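February, a little past one in the morning

I stayed up for the whole Voltby qualifier and I'm not sure why. I told myself I'd watch one map and go to bed. Then Tondska dropped the first one so badly that I wanted to see if they could do it twice, and they could.

The casters kept calling it an upset. I don't buy it. Tondska came in ranked third in the region, but that ranking was built on online cups in the fall where half the good teams had sent their benches. Everybody who follows the scene knew it. The desk knew it too, I think, but you can't sell a six-hour broadcast by saying the favorite is a paper favorite.

Skevon won the thing and I suppose they earned it. They play slow. They hold the edge of the circle, let everyone else run out of grenades, and walk in at the end with four players alive. It works, and it is about as exciting as watching somebody parallel park. In the last match they finished with 7 kills and took first place anyway on placement points, and the chat was split between people calling it genius and people asking for refunds on a free stream.

What bothers me more is the format. The top 10 go through to the next stage, which then cuts to the final, which then feeds a "last chance" bracket for the ones who missed. If you add up all the doors, it gets hard to lose. The announcement last month said the new system would "raise the stakes." Whose? Sadeghi were dead last after the first evening, and they still have a route to the main event through the back bracket if they win a couple of series against teams I have never heard of. I like Sadeghi. I have the jersey, the ugly one. I still don't think they should be there.

And the prize money. They put a big number on the graphic and left it up through every break, and I'd like to know how much of it gets paid and when. Last season the players on two of the smaller rosters were still posting about it in the summer. One of the observers mentioned it on stream tonight, very quickly, and then there was an ad.

Connection trouble again in match 3. They paused for around twenty minutes and then replayed the round from the start, which wiped out a very good opening by Tondska, maybe the only good thing they did all night. The rulebook says a restart is up to the admins if nobody has taken damage. Somebody had taken damage. I went back and checked, and then I went back and checked again, and there it is in the kill feed corner, a knock at the bridge before the pause. No word on it from the organizers, and I'm not expecting one.

I said all this in the group chat and got called bitter. Fine. I picked Tondska to win the whole qualifier, so I probably am, a little. My score in the prediction league is now 96, good for second from the bottom, and the person under me forgot to fill in the second week.

Things to look at before the next stage, if I bother: whether Skevon can play the same way on the smaller map, whether Tondska bench their shot caller like everyone says they will, whether the pause rule gets rewritten quietly. My guess is no, yes, yes.

Tea's gone cold. One more message came in while I was writing this. 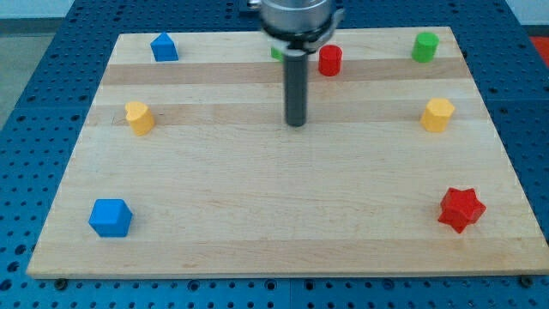
Jinfeng Li says I have the knock wrong, that it came after the pause was called and only showed up late in the feed, and that Skevon would have won on points even with the round left alone.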